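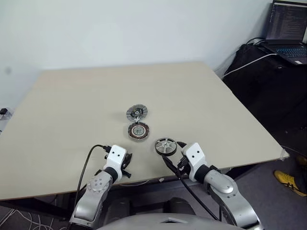 Motor assembly on the Morsy bench: rotor, stator and the black spoked part, with both grippers at the table.

Rotor snap (Morsy)

Rotor snap is the name we use on this wiki for a fault in two-arm motor assembly, where the rotor jumps the last little distance onto the stator by itself and takes a gripper finger along for the ride. It was first written up on the Morsy bench at the Parno workshop, and I've been the one keeping this entry up to date, so blame me for the chatty parts. Other names you'll run into are "snap-in," "the clack" (my favorite, you'll know why if you ever hear it) and, in the older Morsy logs, plain "contact fault 4."

The fault doesn't need a software bug or a broken arm. It can show up on a bench where every joint passes its checks, and that's a big part of why it took us so long to take it seriously!

Background

Morsy is a bench setup with two arms working at one table. The job it is best known for is putting together the Jetik, a small electric motor with a wound stator, a flat rotor and a few end parts. One arm steadies the stator while the other brings the rotor over and lowers it on. Then comes the spoked part, which is light and mostly well behaved (mostly).

The Jetik rotor carries permanent magnets, and the stator has a steel core behind its coils. With the two parts a hand's width apart you hardly notice any pull. Bring them close and the force climbs very fast, much faster than the arm's force control was tuned for. People who build these motors by hand learn to tilt the rotor and walk it down, and they keep their fingertips off the rim. The arms had been taught to come straight down, flat, with the fingers wrapped around the rim. You can probably see where I'm going with this.

What happens

A typical snap goes like this. The right arm lowers the rotor at a steady speed. Near the end, the magnets start pulling harder than the finger pads can hold, so the rotor slides out of the grip and lands on the stator. If the fingers reach below the rim, they get pinched between the two parts. The arm sees a force it didn't ask for and does what it was told to do with any unexpected contact, so it backs away upward. With a finger trapped, the rotor and stator come up too, and whatever the left arm was holding gets yanked.

From there it can go a few ways. Sometimes the left gripper hangs on and the two arms end up in a tug of war until one of them trips its limit. Sometimes the left gripper lets go and the whole stack swings. The one I like least is when it all comes up smoothly, hangs there for a second and drops on the table.

The Thu 18 January incident

The case that got this page started was on Thu 18 January. The bench was on run 1,648 of the Jetik job, and the right arm had a fresh set of finger pads, a bit slicker than the worn ones they replaced. The rotor snapped, a finger was pinched, and the arm pulled up with the stator attached. A person at the bench reached in to catch it before anyone had hit the stop. The parts came loose and the rotor clapped back onto the stator right next to their thumb. They got a blood blister and a scare, and I still think we got off lightly. We also lost one gripper finger and chipped a magnet.

Going back through the logs afterward was a humbling afternoon. There had been 20 earlier runs with the same jump in force, all marked as a good grasp and a good placement. The rotor had ended up in the right place, so the check at the end of the run was happy every time.

Causes

I don't think there's one single cause, and I've argued about this on the talk page more than is good for me. The straight-down path matters a lot, and so does the grip on the rim. The retreat rule (back away upward on any surprise) is fine for boxes and cups, and it's a bad rule for magnets. The Jukel fingers used on the bench are also longer than this job needs, so the tips hang down past the rotor unless somebody sets the grasp height with care.

Fixes and working rules

After the incident, the grasp was moved up to the hub and the rotor now goes down at a tilt, one edge first. Peak force on placement dropped by almost 60 percent on our bench. Yours may do better or worse, it depends a lot on the pads.

The retreat rule was changed too. On a surprise near the stator, both arms now freeze and hold, then wait for a person. That makes for more stops in a day, and some users grumble about it, but I wouldn't go back.

The rules for people are short. Hands stay out until both arms are stopped. Don't catch falling parts. Separate a snapped rotor with the puller, never with your fingers or a screwdriver, and wear eye protection, as chipped magnets throw little splinters. Anyone with a pacemaker should stay away from loose rotors altogether.

Open questions

The tilted approach still fails now and then when the stator isn't sitting flat, and I'd love to hear from anyone who has tried a non-magnetic spacer on the Jetik. We had a trial set up in October and never finished it. The numbers we did get are on the talk page, in the section after the long argument over pads.

See also: Gripper pad wear; Protective stop; Jetik stator seating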